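Prindik kitchen sim set - README / data card

Rules for anyone adding or using episodes. Short version, long one is on the Flelta wiki.

Before you record
Load the stock scene, don't move furniture by hand. Seed goes in the log. Control rate 24, no exceptions - we had to bin the April batch over this.

During
Gripper starts clear of the counter top. Max 2 retries per object, then reset the whole scene. Glass objects count as fragile even in sim, so same force limit as the rest of the Salminen rules. Arm through the counter = episode void, dont trim it and keep it.

Naming
Event tag first, then scene, then seed. Lower case. No spaces pls. 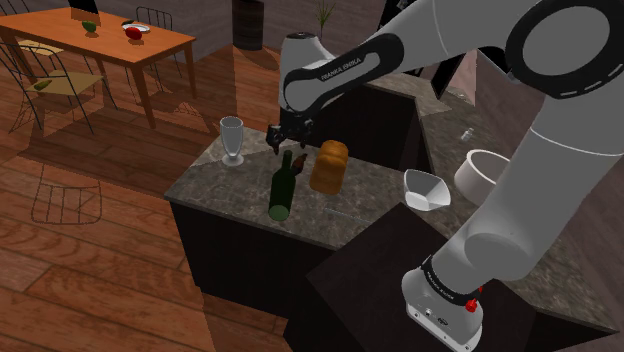
Issue 66

Island scene with the Franka arm. Bottles, bread, bowl and wine glass all share the one counter top, so check clearance on every approach, not just the first. Tilted objects: log the pose as found, don't straighten.

Known gaps
Shadows are strong, lighting variants still to do. Sim only - do not qoute results as real robot results.

Last edit 6 June 2024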